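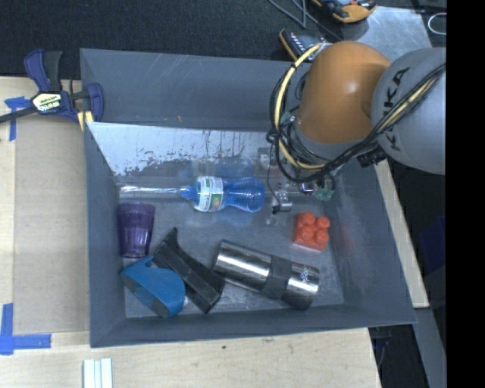
Page last changed: January, by Godelieve Kuipers

Section 3. Setting up the Koline scoreboard on game day

Read Section 2 first if the board is still in its crate. Everything from here on assumes the panels are bolted to the outfield frame at Tostcombe Field and that someone has found the key to the scorer's booth. The key is on the hook behind the door of the concession stand, under the apron.

You will need:
The Rinier handset and its charger
The long orange extension cord (the short one belongs to the popcorn machine and will be missed)
A copy of the lineup card from each dugout
A pencil, for reasons that become clear in 3.4

3.1 Power

1. Check that the switch on the back of the Koline cabinet is set to OFF.
2. Run the extension cord from the booth along the fence, outside the warning track. Outfielders look up when they run.
3. Plug in at the booth end, then at the cabinet end.
4. Set the switch to ON. Every segment lights up for a few seconds, giving both teams 88 runs. Enjoy it, home fans. It goes away.
5. Wait for the display to drop to a row of dashes. If one digit stays lit, turn the board off and repeat step 4.

CAUTION: Do not open the cabinet while the cord is connected. Do not open it in rain even if it isn't. The wasps are inside in all weather.

3.2 Pairing the handset

1. Hold down the green button on the Rinier until it beeps.
2. Press MENU, then BOARD, then PAIR.
3. Choose channel 49. The handset will suggest channel 40, and will do so with great confidence. Channel 40 is the board on the softball diamond next door, and you will be putting your third inning up in front of a lot of confused people.
4. When the dashes change to zeros, you are paired.

Note: The handset is rated to work at up to 300 feet. From the booth to the board is nearly that, and a full set of bleachers in between counts as extra. If the signal drops, hold the handset up by the window. You will look like you are hailing a cab.

3.3 Entering the game

1. Press NEW GAME. The handset asks whether you are sure. Be sure.
2. Enter the visitors first. Team names can have up to eight letters, so decide on your abbreviation before their parents arrive.
3. Enter TOSTCOMB for the home side. We know.
4. Set the number of innings to match the league rules posted in the booth.
5. Turn AUTO CLEAR to ON. This resets balls and strikes after each batter. With it off, the board simply keeps the old count, and the umpire will turn around and stare at you.

3.4 Keeping score

Use the top row of buttons for balls, strikes and outs, and the plus and minus keys for runs. Each press shows up on the board after a short pause. Pressing again during the pause counts as a second press, which is how we once awarded a seven-run sacrifice fly.

Keep the paper scorebook as well. If the board and the book disagree, the book wins. If the book and the umpire disagree, the umpire wins, and you may write what you think in pencil.

To correct a run:
1. Press HOLD. The board freezes on whatever it is showing.
2. Use minus until the handset reads correctly.
3. Press HOLD again to release.

Note: Please do not correct runs for balance, sympathy or grandchildren.

3.5 The Yen app

Yen sends the live score to phones for people who can't get to the game, and also for people in the third row who would like it closer. It is optional. Open Yen on the booth tablet, sign in with the club account and tap FOLLOW BOARD. If the score doesn't come through by the end of the first inning, leave it alone and watch the baseball.

3.6 Shutting down

1. Wait for the final out. Leaving early to beat traffic out of a gravel lot is beneath you.
2. Copy the final line score into the book.
3. Press END GAME, then turn off the cabinet switch, then unplug at the booth.
4. Coil the cord in big loops. Annelies Maes does the early game and has strong views on knots.
5. Put the Rinier on its charger and check that the red light is on.
6. Hang the key back under the apron.

For error codes and the wasps, see Section 4.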